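Re: [jakbridge-kitchen] Tableware for the Friday table, what we keep

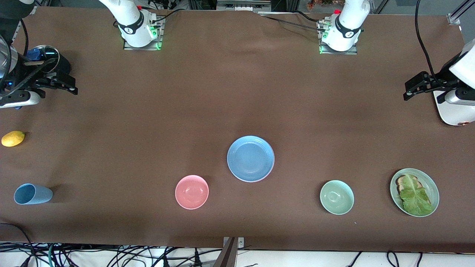
Shared kitchen > Tableware and linen

Hello all,

Thank you for the long answer, I read it two times. I reply under your points, I hope it stays readable in everybody's mail program.

Arnout Wuyts wrote:
> I propose we stop mixing the sets. At Romine they had one color for
> everything and it was much easier to put away. Could we do the same
> with the light blue? Also the brown cloth, is it staying? I find it
> dark, and it shows flour.

About the light blue: I like it also. The plate is a good size, it is the largest dish we have out at the moment, and the raised rim is useful for food with sauce. The cup is light blue too, plastic, so it can go to the children without worry. But I would be sorry to lose the pink bowl. It is shallow, and for olives or cut fruit I do not know a better one. Can we agree on light blue for plates and cups, and let the bowls be free?

> What about the budget? You wrote 100 but I do not remember if this
> was for the plates or for all.

It was 100 for all, including the cloth. The Bogale shop gave me a price for a complete service and it was almost 1,000, so this we can forget. I would prefer to buy single pieces secondhand, in Arnside there is a market in May and last year I saw many light blue plates there. They do not have to be the same blue. The plate we have is already a little lavender along the edge, and next to the cup it looks fine to me.

About the cloth: yes, please let it stay. It is true that it shows flour. However, it covers the long table completely enough for our use, and lemon or tea does not leave a mark which I can see after washing. A white one I would have to bleach every week, and I do not want to do this. If somebody wishes to sew a lighter one for the summer, I will gladly iron it.

> And can people please put the fruit in the bowl and not on the cloth.

This was me, sorry. I put the lemon at the left end so I have it near when I make the dressing. I will use a bowl from now on.

One question is still open. Do we want a second plate of the large size before we buy more cups? I think yes, but I cook for it only every second week, so the others should say.

With kind regards to everybody, and thank you again Arnout for making the list.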